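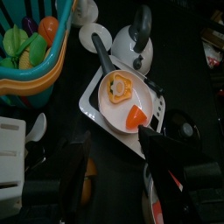
Pepper, pan, kettle: dinner for any number, ready whenever the cook says it is.

The Smallest Kitchen in the House

The best-equipped kitchen in my home has a floor area slightly smaller than a bath mat. It has a white stovetop, a white frying pan with a dark gray handle, a matching kettle, and a basket of produce that has not wilted since it came into our lives in April. My own kitchen has one good pan and a drawer that won't shut.

Toy kitchens used to be brown, or the particular orange of other people's basements. Then grown-ups redid their kitchens in white and the toys followed. The set on our playroom floor could be shrunk from a remodeling brochure, right down to the pale plates. I have seen it described in the Wesar catalog as "calming." I can only assume the writer has never been served 6 courses from it before breakfast.

What saves it from good taste is the food. Play vegetables come in colors that real vegetables reach only on seed packets. Ours include an eggplant of serious purple, a pale yellow corn cob with its rows of kernels done in loving relief, and a slice of bell pepper cut straight across so that it looks like a flower. The pepper slice goes into every dish. Soup has pepper. Pancakes have pepper. Birthday cake, when ordered, arrives with the pepper on top and a look that discourages questions.

There is a school of thought, loudly represented at the Penrose toy fair, that says play food should be plain wood and left to the imagination. I went along and handled a great many smooth beige lumps. One was a pear. Another was either bread or a doorstop, and the woman selling it wouldn't commit. The imagination is a fine thing, but a 3-year-old who wants lettuce would like it to be green.

Storage is where these kitchens come to grief. The stove has no cupboards and no shelf, and the manufacturer's position on where the pots should go seems to be "elsewhere." Grastine sells a fitted storage unit with 53 labeled compartments, which I admire the way I admire people who iron sheets. We use the teal shopping basket with the orange rim. Everything goes in at night, and in the morning everything comes out again, usually onto the one spot of floor between me and the coffee.

A few notes for anyone buying. Get a kettle, even if you skip the rest; tea is the only thing on the menu that adults can drink lying down. Two pans are better than one if more than one chef works the line. Buy secondhand if you can. The Farkedon swap shelf had 2 complete sets when I last looked, both missing the spoon.

Ours still has its spoon. It is white, it is used for everything including the drum solo, and on bad days it turns up in my shoe. Dinner tonight is pepper, with an orange wedge on the side that I've been told is tomato until further notice.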